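Cetinine Tire Care and Fitment: Frequently Asked Questions

Which rims are compatible with the Postel touring tire?
The Postel is approved for hooked rims only. Riders should confirm the maximum width and pressure stated by the rim manufacturer before mounting. Where the rim and the tire sidewall give different pressure limits, the lower figure applies.

May the Postel be run without an inner tube?
The standard version requires a tube. The tubeless version carries a separate marking on the sidewall and must be used with an airtight rim tape and 90 ml of sealant per wheel.

How long should a set of tires last?
Service life depends on load, surface and inflation. On paved roads, most riders may expect about 4,000 miles from a rear tire. Front tires generally wear more slowly. A tire showing casing threads or a cut through the tread must be replaced regardless of mileage.

Is the Cormier reflective sidewall available in all sizes?
No. It is offered in the two widest sizes. Narrower tires are supplied with a plain black sidewall.

Which cleaning products are safe for the rubber?
Lukewarm water and mild soap are sufficient. Solvents, degreasers and silicone dressings should not be applied to any part of the tire. 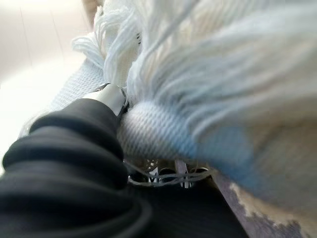
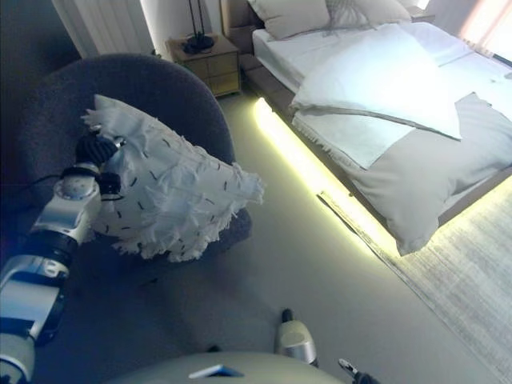
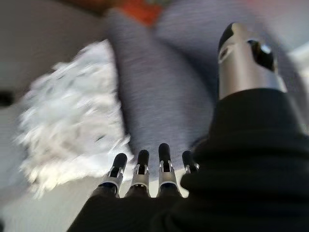
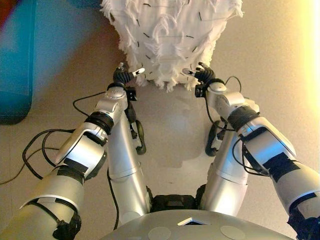

How should spare tires be stored?
Spare tires should be kept in a dark, dry room away from heaters and electric motors. Folding models may remain in their original packaging. Wire bead models should be hung on a wide support and must not be bent.

What does the Ovton warranty cover?
The warranty covers defects in materials and workmanship for the original purchaser. Punctures, normal wear and damage caused by incorrect inflation are excluded. Claims must quote form 333 and include proof of purchase.

Can a tire be returned after mounting?
Mounted tires cannot be returned for a refund unless a defect is confirmed. Unmounted tires may be returned within 100 days of delivery.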